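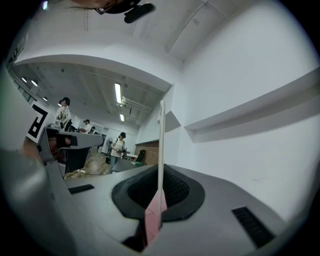 Home | Talks | Notes | Archive | Contact

Hebden library talk, Wednesday, 20 min incl. questions. Isla introducing. DON'T run over, room is booked after.

Start w/ the pond story. Short version. Grandad, frogs, the drained pond at Mulley, then straight into it.

Why small ponds. Big lakes get the money and the signs. A garden pond gets filled in for a patio and no one writes it down. Ask: who here had one as a kid? Hands. Wait for hands.

The Mulley count. 3,000 on the old map, ponds and ditches together. Elaheh Abbasi went back over it last winter and got 3,005, she found five behind the church that were inked over. Say her name properly, el-a-HEH. She might be in the room.

Then: how many still hold water in August. 2,000. Pause here. Somebody will ask about dry ones, say they still matter, fairy shrimp like a dry spell. Don't get stuck on shrimp.

How to dig one
- half a day, two people, one shovel is fine
- shallow edge on at least one side!! hedgehog bit if there's time (skip)
- rain water, not the hose. if it has to be the hose let it stand a few days
- no fish. say it twice
- plants from a neighbor's pond ok but rinse them, duckweed gets in evrywhere

Nokby school pond. Keep it quick. Kids dug it in March, newts by the second spring, teacher cried a bit. Leave out the bit about the fence.

Money: liner is the main cost. Old sink works. Rineo allotments used a bathtub, get the laugh, move on.

Things people always ask: mosquitoes (beetles eat them, give it a year), toddlers (metal grid, or wait til they're older), cats (no idea, sorry)

If time, read the Mulley diary bit, page with the folded corner. If not just tell them where teh sign up sheet is, back table by the coats.

Thank Isla. Water bottle. Bring the clicker back.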